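Ticket 254: arms drift on handover
Opened by: Yu-ting Lam
Bench: Virley, shared workshop
Status: open

Fault: right gripper stops short of the left when the two meet mid-table to pass keys. Offset is 3 mm, always towards the rail. 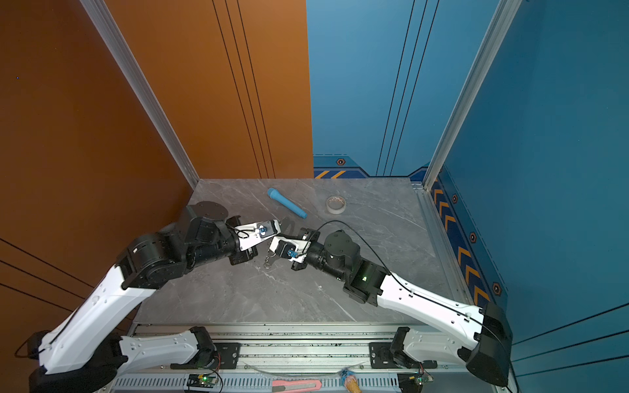 Does re-homing clear the offset?
Only until the next power cycle, then it comes back at the same size.

Swapped the wrist cable on the right arm. No change. Loaded the April calibration file on both arms and ran the chain and ring target.
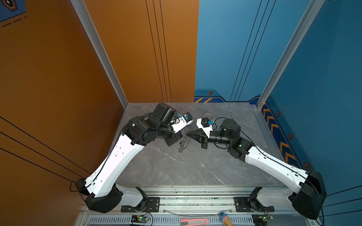

Bus voltage held steady through the run. Encoder log shows the right elbow reading 242 at home; the saved value is 300. Ho-yin Wan to check the elbow coupling screw.

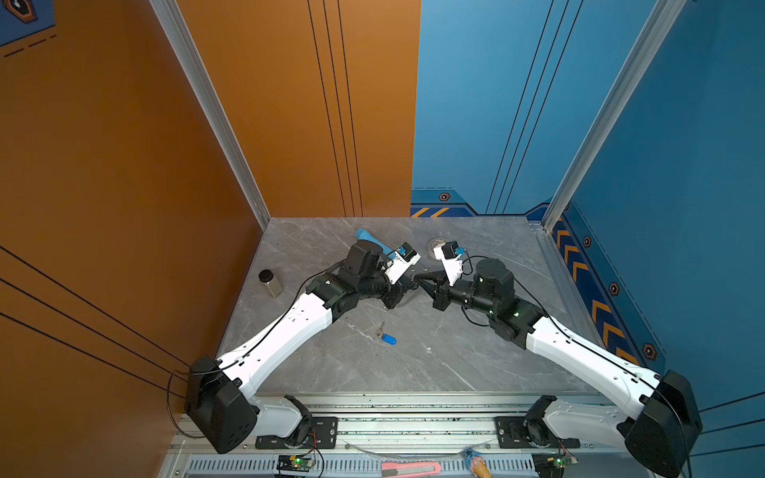
Do not overwrite the saved value until the screw has been checked.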